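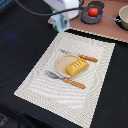 4.3 Clearing a Grip Fault (Code 93)

Good news first: a Code 93 on the Valeck arm almost never means broken hardware, and you can be back to your table-setting routine in no time! The code appears when the fingers lose an item or squeeze past their limit.

1. Press the red stop button. Wait for the status light to turn amber.
2. Support the item with one hand, then choose Release on the Curnura panel.

CAUTION: Keep your other hand away from the fingers. They can open suddenly.

3. Choose Jog Up and raise the wrist until it clears everything on the table.
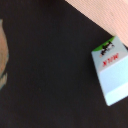

4. Check both finger pads for crumbs, lint or a curled edge. Wipe them with a dry cloth.
5. Open Grip Settings and look at the force value. For light cartons and toy food, start at 2,180. Anything over 3,065 will bring the fault right back.
6. Choose Clear Fault, then run the pick at slow speed 2 times.

Note: Light cartons love to tip when gripped near a corner. Try teaching the pick point closer to the middle (it makes a huge difference!).

If Code 93 returns, leave the arm stopped and see Section 4.5.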